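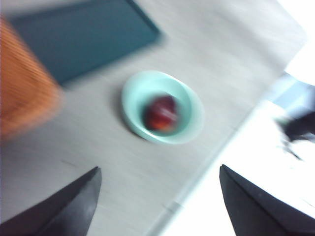
Truris adds cold soups and bottled dressings, and asks a lot for them

November 22, 2019 – by Rhiannon Landeg

Truris, the company behind those bagged salad greens with the hand-drawn label, is moving into chilled soups and salad dressings. The first ones went on sale this week at Beddoe stores, with more shops promised by April.

There are two soups, a pea and mint and a beet and ginger, and three dressings. The company calls the whole range "clean," a word it uses 12 times in a press release that never says what it means. Asked for a definition, brand manager Elis Mostyn said it was "more of a feeling than a number."

The numbers are on the back of the bottle. The pea and mint soup comes to 150 calories a serving, which sounds fine until you notice that one small bottle holds 2 servings. Sugar comes third on the beet and ginger's ingredient list, under the name of apple juice concentrate. The lemon tahini dressing does better, with a short list of things most people keep in the kitchen, though it costs nearly twice what the Vovano version does.

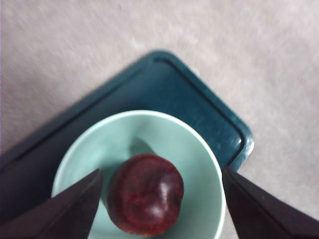 Truris also says shoppers prefer its soups to homemade, and points to a survey of 2322 people. The survey was run by the company through its own mailing list, and the people who filled it in got a coupon for doing so. It didn't ask anyone to taste a homemade soup. It asked them to remember one.

"I'd want to see that done blind, with both soups in front of people," said Ohemaa Quaye, a dietitian who writes about food labels. She doesn't think there is anything wrong with the soups as an occasional lunch – she just doesn't see what makes them different from the ones already on the shelf.

Mostyn said a proper taste test was "on the list" for next year. He would not say who would run it.

The greens themselves are not changing, apart from the price of the spinach, which went up the same day the soups arrived. Truris said the two were unrelated. Beddoe did not return a call asking how long the introductory discount on the dressings will last.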